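In Praise of the Pens on the Table

Every August I empty the pen drawer onto the biggest surface in the house, and every August I fall a little more in love with the mess.

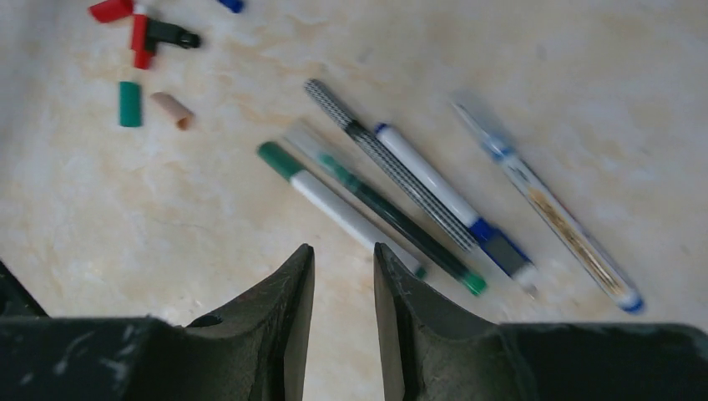
Markers and pens, midway through the August sort.

I know how this sounds. A pen is a thing you borrow at the bank. Most people I talk to would no sooner sort their pens than alphabetize their soup. But I have been doing this long enough to want to make the case for it out loud, and the case starts with the drawer itself, because mine is terrible! It sits under the phone charger and takes in everything: pens, dead batteries, takeout menus, a key to a bike lock that left us two apartments ago. Once a year it stops closing, and out it all comes.

The usual advice is to be ruthless. I read a decluttering guide last winter, put out by an outfit called Drinemia, that gave each household member two pens and a pencil. Two! I can see the appeal if you live on a boat. For the rest of us, I think the advice gets wrong what a pen is for. A green marker and a checkered pen do different jobs, and the checkered one's job may be mostly to make you want to write the grocery list. That counts. I will defend a good-looking pen as firmly as I'll defend a good-looking mug, and you won't find anybody telling you to keep two mugs.

So my rule is looser. Everything gets laid out flat where I can see it. Everything gets scribbled with on the back of an old envelope. If it writes, it stays, and if it writes after a bit of coaxing, it also stays, but it goes in the jar by the phone where expectations are low. Anything that won't write at all goes, however fond of it I am. I lost a lovely purple one that way last year and I still think about it.

The laying out matters more than it should. In a drawer, pens are a tangle. Put them side by side on a pale surface and suddenly you notice them – the little plug at the end of a barrel, the clear cap that lets the color of the grip show through, the way a white marker gives away its color at the tips. Somebody sat in an office and decided on all that! Someone argued for those checks. I find this wonderful, and I get to find it wonderful for free, with things I already own.

Then there's the scribbling, the part I'd recommend even to people who hate tidying. You can't test a marker without drawing something. Mine is always a row of loops, then a fish. By the end of the afternoon the envelope is covered in fish, and I've usually started on a second envelope that had no pens left to test.

I'll admit the other side has a point about buying. Dizon, the stationery shop on Foltness Street, has a set of 60 markers in the window every September, and I have stood in front of it with my wallet out more than once. I believe sorting is what saves me. When you've just handled every green you own, it's hard to tell yourself you need 13 more. Last year I walked out with one gray pencil, very pleased with myself, and a pad of Jimen paper that wasn't on the list.

What I'd really like is for people to stop treating this kind of tidying as a chore with a deadline. It doesn't have to be finished in an hour with a timer going. Mine spreads out over a weekend, and we eat at the other end of the table. Caps get matched up, or they don't. The small stuff gets pushed to one side to deal with later, and later is sometimes Tuesday.

If your drawer still closes, good for you. Tip it out anyway, put the kettle on, and find an envelope.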